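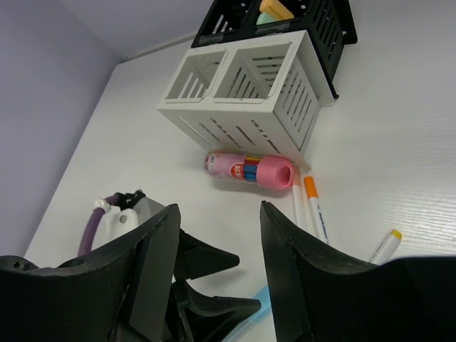 Wurnenholm Learning Centre
Shared Desk Supplies: Progress Report to the Sonville Fund
Prepared by Lieselotte Mühlbauer, Centre Manager
October 11, 2026

1. Purpose of the report

The Fund awarded the Centre a grant of £400 to replace the mixed tubs and tins in its study rooms with a single system of desk organizers. The present report covers the work done since the award, the money spent and the matters still open. A final account will follow in December.

2. Work completed

The first study room has been cleared and its tables wiped down. Pens, markers and highlighters from the old tubs were brought together and tested on scrap paper. Of the 83 items tested, 50 were fit for use and have been kept. The remainder had dried out or lost their caps and have been disposed of.

Organizers were bought from Kasten in two colours, black and white, both with slotted sides and open compartments. The model was chosen after a short trial in the reading room, where closed boxes proved unpopular with learners, who could not see what was in them and tended to leave pens on the table instead. The slotted pattern also makes dust easier to deal with -- the units can be rinsed and left to drain.

3. Arrangement of the contents

Staff agreed that the black units should be used for highlighters and the white units for markers and writing pens. Pastel highlighters are kept upright or leaning in the compartments, with the caps uppermost where possible so that the colour can be picked out from a seat. Markers with printed barrels are to be sorted by cap colour only, as the lettering is too small to be of help to most users.

Pens supplied in cylindrical containers may stay in them until the white units are brought into regular use. The containers should stand beside the organizer and be closed at the end of each session.

Clear tape has been applied along the front of the black units to take paper labels. The wording of the labels has been left to the tutors, who have asked for single words in large type.
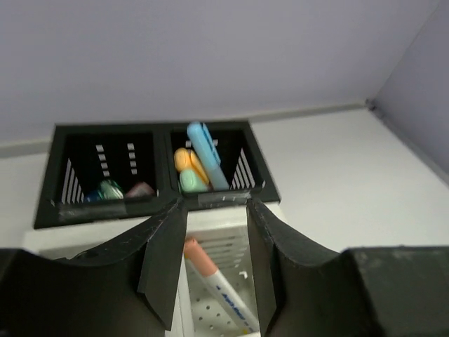 4. Expenditure

The organizers were bought in one order of 12 units, within the sum set aside for them. New highlighters were ordered separately from Brundden. Receipts are held at the Centre and copies will be attached to the final account. No spending has been made outside the headings agreed in the award letter, and the Centre does not expect to ask for any change to them.

5. Matters outstanding

The second study room has not yet been started. Its tables are in daily use for the evening courses and the work will have to be fitted in between terms. Two further points require a decision:

Labels. Tutors have not settled whether the labels should name the contents or the group that uses them. The Centre favours naming the contents.

Restocking. At present staff refill the units when they notice a shortage. A check at the start of each month is proposed -- this would be recorded on the existing room sheet.

6. Next steps

The labels will be printed and fixed once the wording is agreed. The second room will be cleared in December, and the final account will be sent to the Fund before the end of that month. Questions on the present report may be addressed to the Centre Manager at the Wurnenholm office.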